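Home | Topics | Retail | Packaging | Materials | Index

Shopping basket

February
Lalit Dhillon

A shopping basket is an open hand-carried container supplied by a store for the use of customers while they select goods. It is distinguished from the shopping cart by the absence of wheels in its basic form, and from the shopping bag by its rigid walls and by the fact that it normally stays on the premises. Baskets are used in supermarkets, drugstores, convenience stores, garden centers and hardware stores.

Construction

Most baskets in current use are molded in one piece from polypropylene or high-density polyethylene. Polypropylene is stiffer and holds its shape better under load. Polyethylene is more resistant to impact at low temperatures and is preferred where baskets are stored outdoors. Pigment is added to the resin before molding, so that scratches do not expose a different color underneath.

The walls are usually perforated. Openings reduce the amount of resin needed, shorten the cooling time in the mold and let water drain after washing. They also allow staff to see the contents. The spacing of the openings is a compromise: a wide grid saves material but lets small packages slip through, while a narrow one adds weight and slows production. The base is often given smaller openings than the sides, or none.

The rim carries most of the structural load. It is generally folded outward to form a channel, which resists bending when the basket is lifted. Handles are attached at or just below the rim and may be a single molded bail, a pair of folding plastic arms, or a pair of bent metal wires. Wire handles are thin and fold flat, but they concentrate the load on the hand, and a plastic grip is commonly fitted over the middle section.

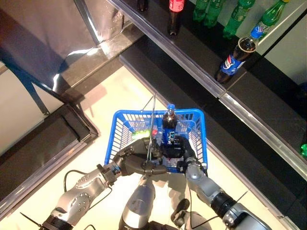
Older baskets were made from welded steel wire, finished with zinc or chrome plating or dipped in plastic. Wire baskets are heavier than molded ones of the same volume and can mark floors and counters. They remain in use where a long service life is considered more important than weight. Woven willow and split-wood baskets came before both types and are now found mainly in farm stores and bakeries.

Nesting and storage

Baskets are tapered so that they can be stacked inside one another when empty. The angle of the taper determines both the height of the stack and the ease of separation. If the walls are too nearly vertical, air is trapped between adjacent baskets and they bind. Manufacturers prevent this by molding small stops below the rim. The Flander pattern, used in the stores of the Sengar chain, places a stop at each corner and leaves a gap at the base for air to enter.

Stacks are kept near the entrance, usually on a low stand that raises the bottom basket off the floor. A second collection point is placed near the registers. The return of baskets from the registers to the entrance is a routine labor cost, and several store layouts have been designed to place the two points side by side.

Testing

No single test method is used throughout the trade. The Watbridge procedure is typical of those written by purchasers. A loaded basket is hung by its handles for 7 hours and then measured for permanent change in the height of the rim. A second sample is lifted and lowered for 1280 cycles, after which the handle pivots are inspected for cracks. A third is dropped empty onto concrete, first on its base and then on one corner.

Trials at the Eltutberg store compared wire and plastic handles on 300 baskets. Nearly all recorded failures occurred at the pivot.

Cleaning

Molded baskets are washed by hand or in a tunnel washer. Detergents with a high solvent content are avoided, as they can dull printed labels and loosen adhesive price-holder panels. Baskets are dried upside down before being nested.

See also: Shopping cart; Injection molding; Store fixtures

Contact the editors | Copyright, all rights reserved | Back to top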